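Shop notebook, Grelgate bench
September 2024

equipment plan for next year, second pass. First pass got sent back because I lumped everything under "robot stuff" and purchasing wants lines. So, lines. Writing it here first so I don't lose it, then it goes in the real sheet.

Where we stand. One robot, one yellow table, one rack. The job we keep getting asked for is the black molded parts — pick off the table, present, set down in the right pose. Toft wants to see it run as a cell by April. Can't promise that on what we own now. Could maybe promise it with the stuff below, if the long lead items go out first.

MUST HAVE

1. Spare gripper covers. We run the gripper wrapped and the wrap wears at the fingertips, always there first. Right now I patch. Patching eats a morning and the patched ones grip differently, so every number taken before and after is suspect. Pliltine quotes 63 each, minimum order 8. Take the minimum. Two on the robot, rest in the drawer, LABEL THE DRAWER this time.

2. Cable management on the arm. Loops hanging off the arm are fine for slow moves and not fine for anything Toft will call a cycle. Want proper clips plus a sleeve down to the base. Urnlow has a kit at 395 that claims to fit. Asked them for the bend radius and got a brochure back. Ask again before ordering. If no answer, buy clips loose and do it ourselves, its not hard, just tedious.

3. Fixture for the parts. They sit wherever they get put down and half our failures are pose failures, the vision side blames the grasp side and the other way round. Two nests with locating pins would settle the argument. Make or buy? Make, I think. Plate stock we have. Pins we don't. Need a drawing by someone who is not me, my last one had the hole pattern mirrored.

Note on the parts themselves: the rim is what we pinch, and the rest hangs off it. Whole thing wants to rotate in the grip if the pinch lands off center. Any new fingertips should be picked for that edge and not for boxes. Told Pliltine this on the phone, they said the standard tip is "universal". Get a sample before paying for a set.
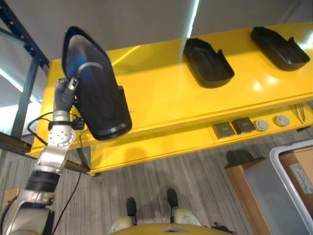
4. Light control. Table top is glossy and throws the ceiling lights straight back at the camera. Glossy yellow under glossy black is a rough combination, one has too much glare and the other picks up reflections on the curved faces. Options in order of cost:
a) matte film on the table. Cheap, do it now, comes out of consumables
b) diffusers on the ceiling fixtures, building has to approve
c) our own lights on a stand, with the overheads off. Works best, everybody else in the room hates it
Go with a) and ask for b). Leave c) out of the sheet.

WANT BUT CAN WAIT

5. Second table. Would let us stage parts on one while running the other. Same height or dont bother. Urnlow lists theirs at 900 without casters. Casters are extra, naturally. I'd push this behind the fixture, a second table without a fixture is twice the mess.

Measure the floor before anyone orders. With the robot in front and the rack at the side there is less room than the plan drawing says. Drawing predates the rack.

6. Flooring. Feet are on carpet. Stands fine on it, but I would like something hard under the robot for repeatability, and for static too, though I have no numbers on static so don't write that in the request or someone will ask for them. A couple of hard mats would do for a trial. Borrow before buying, the Toft side used to have some.

7. Storage. A carton in a big container next to the wooden cabinet is not storage. Need shelf bins for tips, covers, fasteners. The rack uprights are slotted so any bin rail with the right hooks goes on. Check hook pitch with an actual ruler. Last time we went by the catalog and the hooks got sent back.

NOT ASKING FOR

Second arm set. Came up again at the meeting. No. We don't have the hours to keep one going, and a spare that sits in a crate is out of date by the time it's needed. Service contract covers the joints anyway — need to check whether it covers cables. If it doesn't then item 2 moves up to first.

Also not asking for the Pliltine quick change. Nice hardware. We change tooling maybe never.

SUMS

covers: 8 x 63 = 504
cable kit: 395
table, no casters: 900
comes to 1799 with nothing for pins, film, bins, mats or freight

Pins and film can go on the shop card. Bins too if I split them from the rails. Freight from Urnlow is a separate line and they won't quote it until the order is placed, which purchasing will not like. Put in a placeholder and flag it.

If they cut, cut the table. Keep covers and cables whatever happens. If they cut the covers we run on patches through April and I want that written down somewhere that isn't this notebook.

LEAD TIMES, as told to me
covers — ships from stock, supposedly
cable kit — "short". Means nothing, get a date in writing
table — made to order, so has to go first even tho it's lowest on the list. Awkward. Maybe ask for approval on the table alone and let the rest follow

OPEN

- what does Toft mean by a cell? Fenced? If fenced then the whole sheet is wrong and the floor space is wrong as well
- who owns the yellow table on the books, us or Grelgate general. Matters if we're sticking film on it or drilling for nests. Clamp until we know
- wires at the front panel on the table want a cover or a plug housing. Small job, ours, no purchase needed. Find out what the square ones connect to first, no labels in the table paperwork
- do we need more of the molded parts? Every drop scuffs the rim and scuffed rims grip better than new ones, so our numbers flatter us. Ask for a fresh batch and keep it set aside for the acceptance runs only
- tip sample from Pliltine, chase
- Urnlow bend radius, chase agian
- service contract, read the cable page properly

Run notes to attach with the request: use the slow lift set and the off-center pinch set. Leave out the early ones from before the wrap, different gripper surface, someone will compare them and draw the wrong conclusion.

Wording for the justification box, it only takes a few lines:
"Consumable covers and cable protection for existing robot, needed for continuous operation on molded part handling. Second work table to allow staging of parts during runs."
Good enough. Don't say "research" in it, goes to a different approver.

Next: copy lines to the sheet, phone Urnlow, measure floor, film sample on one corner of the table and rerun the camera check with the overheads on.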